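Bresa Residential Services
Folding support pilot: progress report to the Sundholm fund
Sun 8 September 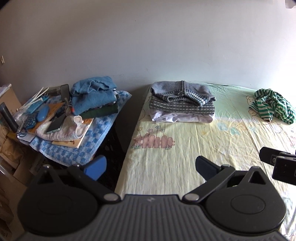 When we applied for this money we promised to take the folding off our housekeeping staff. At the halfway point we have taken some of it, and given them a charging schedule to look after in return. The details follow, including the ones we would have preferred to leave for the final report.

Where the work stands

The Mastoda units went into the Duman building in March. The plan was to have them putting away clean clothes in residents' rooms by summer. They now fold towels, T-shirts and flat items to a standard the staff describe as "fine," a word that covers a lot of ground in housekeeping. Knitwear is still done by hand. So is anything striped that has been left in a twist, which the software seems to regard as several garments having an argument.

Our first training sessions used a bare table and 25 new white towels. Results were excellent and told us very little, as no resident has ever kept a bare table. We have since moved the practice work into furnished rooms, where folded clothes share space with phones, books, pouches and whatever else a person likes to keep within reach of the bed. Patterned sheets gave trouble too. We have recorded 129 practice sessions under these conditions, each one guided by a staff member with a hand-held gripper.

What has changed for staff

The 11 housekeepers on the day shift were told the pilot would free up time. It has, mostly in the afternoon, when the stacks used to pile up in the linen room. The morning is busier than before. Recording sessions have to be fitted in before lunch, and the grippers are heavier than the brochure led anyone to expect. We now limit a session to 11 minutes after complaints about sore wrists, and the complaints have stopped.

Two housekeepers have become the people everyone asks when a unit stalls. This was never in their job descriptions. It is now, with a pay adjustment from our own budget, and we would ask the fund to consider such costs in future rounds.

Staff also asked whether the recordings would be used to grade their folding. They will not, and we have put that in writing. We should have done so in March.

Changes to the plan

Knitwear moves to next year. The hallway delivery cart is on hold until it can get over the door strips at Duman without help. The money set aside for it will go to lighter grippers, if you agree, and a revised budget is attached.

We need your answer on the grippers before the next order goes in. The site visit can be any weekday except laundry day, when there is nowhere to stand.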